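The Clutum Rule

The rule was on page 403 of the Kurnau handbook, and it had one sentence. "An arm shall not finish what a person has left unfinished unless the person has said that it is unfinished."

I was the inspector that February. I had 200 sites on my list and a gray car with a bad heater, and most of what I checked was dull. Speed limits near hands. Stop buttons within reach. Whether the log was kept in ink. I liked the dull rules because I knew what they were for.

The puzzle shop was the last stop before the ferry. The owner met me at the door in an apron. She had read the handbook, she said, all except the Clutum part, which she had read and did not follow.

I told her it came from a case at the Trakard works. A man there had set down a clock with its back off and gone to lunch. When he came back the back was on. He had been leaving it off so he could think about it. He filed a complaint, and it took 3000 pages to settle.

"Did the clock run?" she asked.

"That wasn't part of the complaint."

She took me over to the table and I got out my form. Clearance, yes. Cables, yes. Surface free of loose tools, yes. Under "work in hand" I wrote "wood, interlocking."

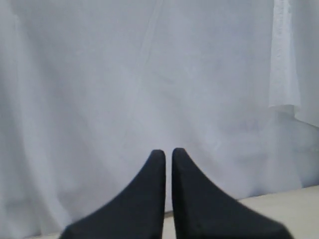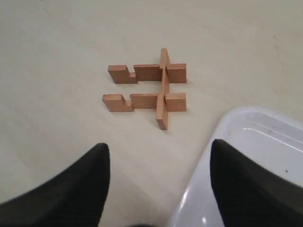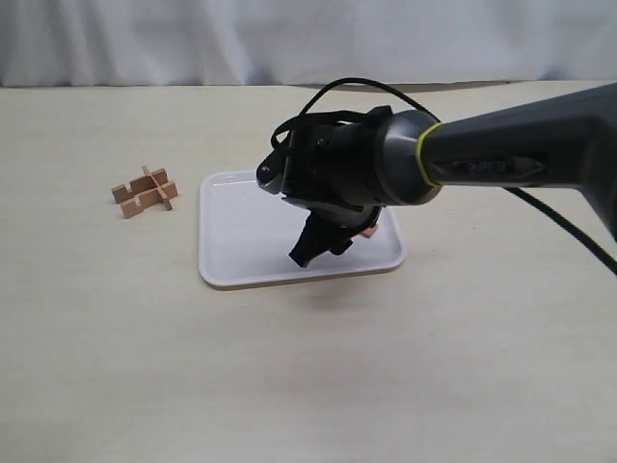 "So tell me," she said. "Is that one finished?"

I looked at it for a long time. I have passed welding cells in less time than that. There were slots, and there were pieces in the slots, and I could not have told you if the maker wanted more.

"You would have to say," I told her. "Under the rule it has to come from you."

"And if I don't know yet?"

The form had a box for yes and a box for no. I turned it over, but the back was only the mailing address, Głowacki Street, and the fine schedule, which started at 2000.

She made tea. We drank it standing up. She said her father had made puzzles too, and that he used to leave one apart on the windowsill every winter, and her mother would dust between the pieces and put each one back where it had been.

I asked if her mother had ever read the handbook.

"She couldn't stand that sort of thing," the owner said.

I missed the ferry. While I waited for the next one I sat in the car with the form on the wheel and wrote "declared by owner: pending" in the margin. My supervisor sent it back on 11th May with the margin circled and a note asking me which box.

I still have it in the drawer, with the pen clipped to it.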